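Wornedach checked tablecloth, grey and white
Review by Valentina Iturra, 4/11/19
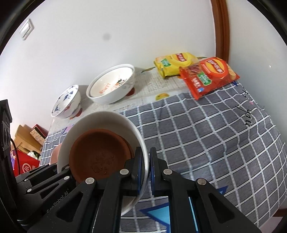

Does it stay flat on the table?
Mostly it slides a little at the corners, and the folds from the package are slow to leave. I ironed mine on low and it became better, but some wrinkles came back.

I paid 26 dollars. The colour is calm and goes well with my bowls, also the one with flowers and LEMON written inside. The printed lettering I could live without — I prefer only the checks. Tea stains came out in cold water. For 18 dollars I would buy a second one.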